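Garnov (perfumery)

Garnov is a style of solid perfume, and also the name of the small workshop in Binholm where it was first made. It belongs to the wax-based family of fragrances, which are rubbed on the skin with a fingertip instead of being sprayed. Among people who collect solids it has a devoted following, and it is easy to see why: few scents this simple change so much over the course of a day.

Origins

The workshop opened in 2000 as a maker of scented candles and drawer sachets. Its first solid perfume came out of the leftovers. A candle blend of hay, dried orange peel and beeswax was softened with almond oil, poured into shallow tins and put out on the counter in August of that year. The tins sold so well that the candles were dropped the following season.

The early batches were tiny, with 29 tins to a pour, and each pour smelled a little different from the last. Collectors still trade notes on which ones had more orange and which leaned toward smoke. Later batches grew to 100 tins, and the hay note became much steadier.

Composition

A classic Garnov has a base of beeswax and almond oil, sometimes with a little shea butter to help it melt on the skin. The wax is not deodorized, so it brings a honeyed, slightly dusty smell of its own - and that smell is half the pleasure. On top of it sit hay absolute, bitter orange, clary sage and a touch of labdanum.

There is no alcohol, so there is none of the bright burst that opens a spray perfume. The orange arrives slowly, stays close, and then gives way to a warm, toasty hay that can last roughly six hours on the wrist and far longer on a wool scarf.

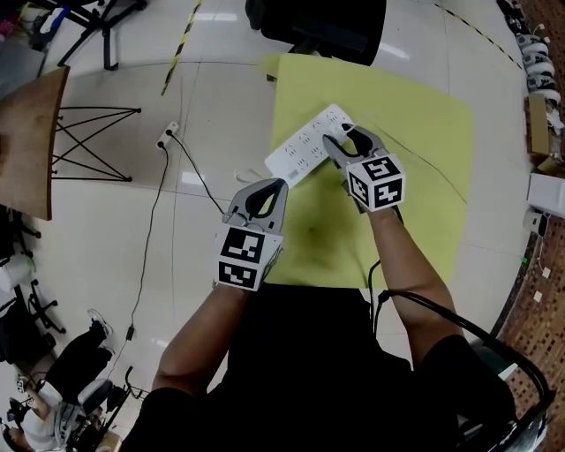 Variations

Two well-known variations exist. Dultness, the darker of the two, swaps the orange for black tea and adds a generous amount of oakmoss. It is a wonderful cold-weather scent, damp and leafy, and many wearers like to layer it over plain Garnov. The name comes from the marshy field behind the workshop.

Teoh is the lighter one. It keeps the orange but trades labdanum for green cardamom and a little ginger, with less wax and more oil in the base. It melts fast in warm weather and should be kept somewhere cool. Fans of the original were lukewarm at first, but Teoh is now the one most often given to newcomers, and it makes a delightful introduction to the whole style.

Wear and storage

Solids in this style are applied to the wrists, behind the ears or along the collarbone. A little goes a very long way! One tin, used daily, will usually see a person through most of a year. The lid should be kept closed, as the orange fades first when the wax is left open to the air.

A whitish bloom may form on the surface of older tins. It is a natural feature of beeswax, harmless, and disappears with a few strokes of a warm finger. Tins that smell sharp or like old nuts have turned, generally through age in the almond oil.

See also: Solid perfume, Beeswax absolute, Hay (fragrance note), Oakmoss

Last revised 12 Jun 2020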